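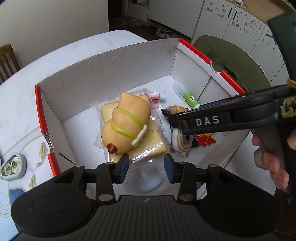 Kirasel open-top cartons are corrugated boxes for household sorting, toy storage and mixed-item packing. They are supplied flat and set up by hand. The liner is white on the inside and the outer edges are printed red, so the carton can be told apart from plain brown shipping stock on a shelf. Side walls carry a hand-hold cutout. Small goods of unequal shape can be packed together in one carton: a snowman- or gourd-shaped plastic toy on top of a bagged slice of toy bread, a small printed packet behind, and a glue stick standing against the side wall next to the cutout. Items in clear plastic bags should go in flat, with the neck of the bag folded under. The flaps stay upright during filling and add to the working height of the walls.

Construction
Single-wall corrugated board, white inner liner, printed outer liner. The base is a four-flap fold and needs one strip of 60 mm tape along the center seam. Do not tape across the hand-hold. The red print is water-based and may rub off on wet hands or on a damp cloth.

Load and handling
Maximum contents: 15 lb, evenly spread. The hand-holds are rated for lifting at that load with the base taped. For heavier goods use the Kirasel D, which has a double-wall base and no print. Cartons can be stacked two high when the top flaps are closed and taped. Do not stack open cartons.

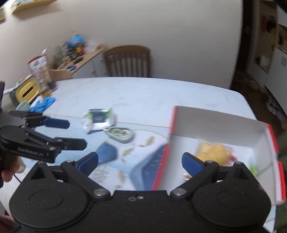
Set-up
1. Open the flat blank to a rectangle and press the corners square.
2. Fold the two short base flaps, then the two long ones.
3. Tape the center seam inside and out.
4. Stand the top flaps up. If a flap leans inward, crease it once against the score line.
Set-up and filling should be done on a flat table large enough to carry the full base. A carton that overhangs the edge will bow at the seam once loaded.

Packing notes
Heavier and flatter pieces go in first. Fabric and soft toys can be used to fill gaps along the walls. Glue, paint and other capped liquids are best kept upright near a corner. Food in sealed wrappers may be packed with toys for short periods only. Keep unwrapped food out, as the liner is not a food-contact grade.

Storage of blanks
Store flat, off the floor, at 60% relative humidity or lower. Above that the score lines soften and the flaps will not hold upright. Blanks kept through a humid summer should be checked before use. Discard any with split scores.

Ordering
Trade pack: 15 blanks. Pallet: 2000 blanks, banded, on one-way wood. Pallet orders ship from the Chuang warehouse, trade packs from Kirkeck. The board is 95% recycled fiber by weight. Plain white without red print is available on pallet orders only and adds two weeks. The price list is revised each February.

Spare dividers (Illarent type, slot-together) fit the standard size and not the Kirasel D.

Technical questions: Wenjie Mao, Kirkeck. Samples and trade accounts: Ximeng Long, same office. Quote the lot code stamped on the base flap for any claim about board or print.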